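Inicio Cine Guías Cineclub Archivo Contacto

Guías > Ver y escribir > Reseñas de animación

Cómo escribir la reseña de una película de animación sin contarla entera

Kirsten Bach, 31 de marzo de 2018

Cada vez que abrimos el plazo para que los socios del cineclub manden sus textos me llegan los mismos correos, y yo encantada de contestarlos, pero he pensado que quizá sea más útil dejarlo todo escrito en un solo sitio, con calma y con un ejemplo que podamos seguir de principio a fin.

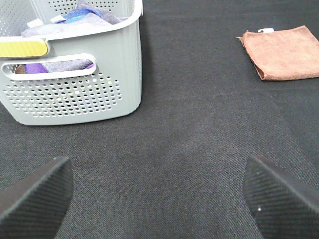 El ejemplo va a ser Plerdale, el largometraje de la farera y su hermano pequeño que proyectamos en julio (¡y que todavía me emociona cuando lo recuerdo!). Si no la habéis visto no pasa nada, porque de la trama voy a contar muy poco, y de eso va precisamente buena parte de la guía.

Antes de sentarse a escribir

Ved la película dos veces, si podéis. La primera vez, sin libreta. Ya sé que da un poco de vértigo y que uno piensa que se le va a olvidar todo, pero la primera vez hay que dejarse llevar, reírse donde toque y aburrirse donde toque también. Al terminar, apuntad en un papel lo que recordéis, aunque sea un color o una frase suelta. De Plerdale yo apunté «la escalera que cruje», y al final esa escalera acabó siendo el centro de mi texto.

En la segunda vuelta sí, libreta en mano. Anotad el minuto de las escenas que os interesen, que luego se agradece muchísimo. Yo tengo marcado el minuto 27, cuando los dos hermanos dejan de hablarse y la música desaparece de golpe; sin ese apunte me habría pasado una tarde entera buscándolo.

El primer párrafo

Decid el título, el estudio y de qué va, todo en cuatro frases como mucho. A mí me gusta empezar por la situación de la protagonista y no por la ficha técnica, que siempre puede ir al final. Algo así:

«Plerdale, del estudio Aoki, sigue a una farera que debe abandonar la isla donde se ha criado. Le queda una semana para despedirse y un hermano que no quiere marcharse.»

Con eso el lector ya sabe dónde está. Fijaos en que no he dicho si se van o se quedan.

Hasta dónde se puede contar

Mi regla es no pasar del primer tercio. Se puede hablar de lo que viene después, claro, pero sin hechos: el tono, el ritmo, si la historia se ensombrece o se aligera. Vinh Bạch, que corrige los textos conmigo, es bastante más estricto y se detiene en el primer cuarto de hora, y hemos tenido discusiones larguísimas por este asunto, casi siempre con café delante. Cuando estéis en duda, hacedle caso a él.

Hablar del dibujo

Aquí es donde más gente se atasca, y lo entiendo, porque parece que haga falta haber estudiado bellas artes. Pues no. Basta con elegir una escena y contar cómo está hecha. ¿Los fondos se mueven o están quietos? ¿Las caras cambian mucho o apenas nada? ¿Qué colores dominan cuando la protagonista está sola? En Plerdale los interiores del faro son ocres y apretados, mientras que el mar está pintado a brochazos anchos, y de ahí sale sin esfuerzo un párrafo entero.

Evitad «la animación es preciosa» si luego no viene nada detrás. Podéis escribirlo en el borrador, que yo lo hago siempre, y después sustituirlo por aquello que os hizo pensarlo.

El sonido y las voces

Escuchad un trozo con los ojos cerrados, cinco minutos o así. Si la visteis doblada, decidlo en la reseña, y si habéis podido comparar con la versión original, mejor todavía. En mi caso la voz del hermano me resultó demasiado adulta en la doblada, y así lo puse.

¿Para niños o para mayores?

Muchos padres leen nuestras reseñas solo por esto. En vez de poner una edad y ya está, contad qué puede asustar o cansar. Premness, que dimos el año anterior, tenía una tormenta larga y muy ruidosa, y varias familias nos agradecieron el aviso.

La opinión

Va al final, pero tiene que notarse desde el principio. Se puede querer una película y señalarle un defecto; a Plerdale le sobra una canción y lo dije sin que se me cayera el mundo encima.

Para enviarla

El límite son 2000 caracteres con espacios. Guardad el texto sin formato, poned vuestro nombre debajo del título y mandadlo por el formulario de contacto. Vinh y yo contestamos siempre, aunque en época de proyecciones tardamos un poquito más.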